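Been running the Clornitz tabletop arm kit for 11 weeks now. A few people asked for a review, so I'll put it in one thread. I paid for it myself.

What you get for the base price: the arm, a controller box, a power supply, one overhead camera, a clamp mount and a USB stick with the software. The table is up to you. Shipping from Brollbridge took longer than the store page said, but nothing was damaged.

Setup took me an evening. The printed guide skips the step where you set the joint limits. It's in the online version, under "Before first power-on." Read that one and leave the paper one in the box.

The arm is rated for 2000 hours before the first belt change. I'm nowhere near that, so I can't tell you if it holds up. The belts look fine and the wrist joint has picked up a small click when it turns left. Support says the click is normal. I'm keeping an eye on it.

Software is called Herero. You show it a task by moving the arm by hand, it records the path, and you repeat that until it has enough. For simple pick and place, 35 demos did it for me. For anything with a lid, plan on a lot more.

Lids are where I've spent most of my time. A screw cap is mostly a force problem. A hinged lid is harder, as the arm has to follow a curve and let go at the right moment. Clear and tinted plastic make it worse. The ridges on a shiny lid throw glare and the camera's depth reading jumps around.

What helped: I turned the exposure down in Herero, moved the lamp farther away and stopped using the auto-detect box. I draw the handle region by hand now. It's slower to set up, but there are fewer bad grabs.

Also check the handle before you pick a container. You want something the fingers can get under. A small bar with some clearance below it is good. A smooth lip molded into the lid is a pain, and I gave up on two of those.

The Arnardóttir finger set is a separate purchase. The stock fingers are flat and hard and they slip on glossy plastic. The add-on ones have a soft pad and a narrower tip. If you plan to do kitchen stuff, put them in your first order and save the second shipping charge.

Things I don't like: the fan on the controller is loud, the emergency stop cable is too short for my table, and you have to log in again after every update. The March update also wiped my saved camera settings. Export them first.

Would I buy it again? Yes, with the better fingers. If all you need is to move blocks from one tray to another, there are cheaper kits.

Next up is the bread-box style lid, starting with it closed and set toward the back of the table. I'll add the demo count to this thread when I have it.

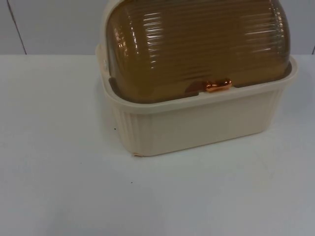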